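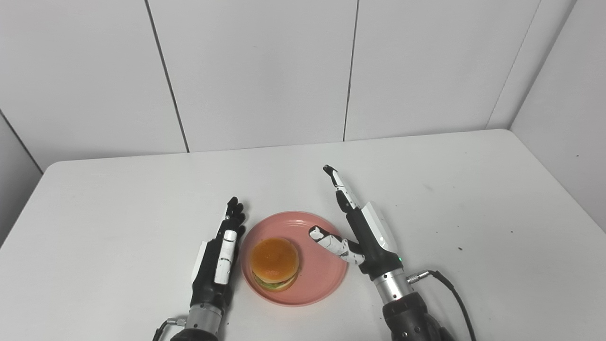 4주차. 매물 설명문 읽기와 쓰기

이번 주는 주택 매물 설명문을 다룬다. 지난주에 나눠 준 Irnholm 지역 매물 묶음을 계속 쓰므로 가지고 올 것. 묶음이 없는 사람은 과 사무실 앞 선반에서 가져가면 된다.

1. 설명문에 들어가는 정보의 순서

매물 설명문은 대체로 위치, 건물 유형, 면적, 방 구성, 수리 이력, 외부 공간 순으로 쓴다. 순서가 법으로 정해진 것은 아니지만 중개사무소마다 양식이 있고, 같은 사무소 안에서는 잘 바뀌지 않는다. 묶음에 있는 Clinora 매물은 모두 위치로 시작하고, Wuisan 매물은 수리 이력을 맨 앞에 둔다. 같은 집을 두 사무소가 함께 올린 경우(묶음 8쪽)를 비교해 보면 차이가 잘 드러난다.

2. 확인 가능한 표현과 평가 표현

"남향", "전용면적 100㎡", "주차 가능"은 서류나 현장에서 확인할 수 있다. "채광 우수", "조용한 동네", "관리 잘 된 집"은 쓰는 사람의 평가다. 평가 표현을 쓰면 안 된다는 뜻은 아니다. 다만 한 문장에 둘을 섞으면 읽는 사람이 평가까지 사실로 받아들이기 쉽다. "올수리"는 특히 주의한다. 배관과 전기까지 포함하는지, 도배와 장판만 바꾼 것인지 적지 않으면 계약 후에 다툼이 생긴다.

면적은 전용면적인지 공급면적인지 반드시 밝힌다. 테라스나 다락은 면적에 넣지 않고 따로 적는다.

3. 사례: Bulleck 연립주택, 관리번호 2711

첫 번째 설명문은 "넓은 거실과 새 주방, 역까지 금방"이라고만 되어 있었다. 문의는 약 50건이 들어왔는데 대부분 면적과 역까지의 거리를 묻는 전화였다. 담당자는 전용면적, 도보 시간, 주방 교체 연도를 넣어 다시 썼다. 고친 설명문은 묶음 뒤쪽에 있다.

이 사례에서 볼 점은 문장의 길이가 거의 그대로라는 것이다. "넓은"을 빼고 숫자를 넣었고, "금방"을 도보 시간으로 바꾸었다. 거실 창의 방향은 여전히 빠져 있다.

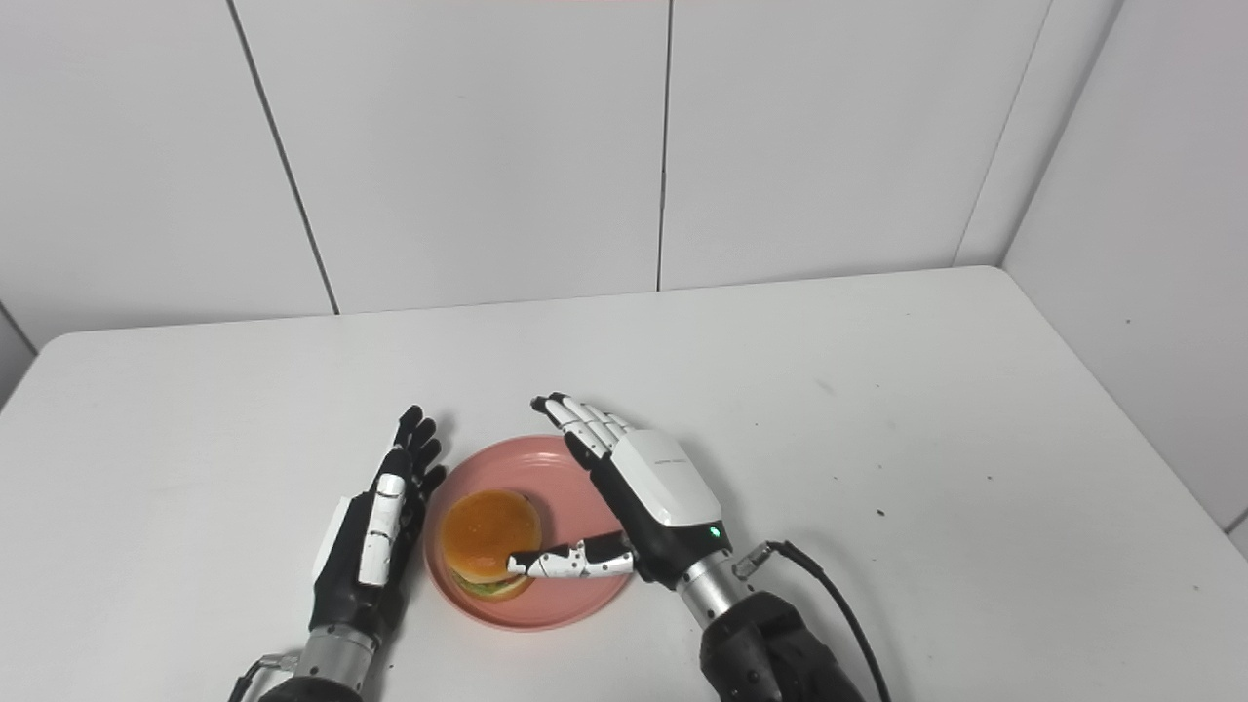 Kartini Wijaya는 지난 시간 토론에서 도보 시간도 평가 표현에 가깝다고 했다. 걷는 속도와 출발 지점에 따라 달라지니 거리를 미터로 적고 도보 시간은 괄호에 넣자는 의견이었다. 수업 과제에서는 이 방식을 따른다.

4. 단점을 적는 방법

엘리베이터가 없는 건물, 도로에 붙은 방, 층간 높이가 낮은 지하 창고 같은 것은 숨기지 않는다. 집을 보러 오면 바로 알게 되는 내용이고, 헛걸음한 사람은 같은 사무소에 다시 연락하지 않는 경우가 많다. 형용사 없이 사실만 적는다. "3층, 엘리베이터 없음"이면 충분하다.

과제

묶음에서 매물 하나를 골라 설명문을 다시 쓴다. 원문에서 평가 표현에 밑줄을 긋고, 고친 글과 함께 낸다. 원문에 없는 정보는 지어내지 말고 "확인 필요"로 표시한다. 제출은 11/04/2023까지, 종이로 낸다. 조별로 내도 되지만 이름은 모두 적을 것.

다음 주 읽을거리: Győző Takács, 임대차 계약서의 특약 사항 (복사본 배부)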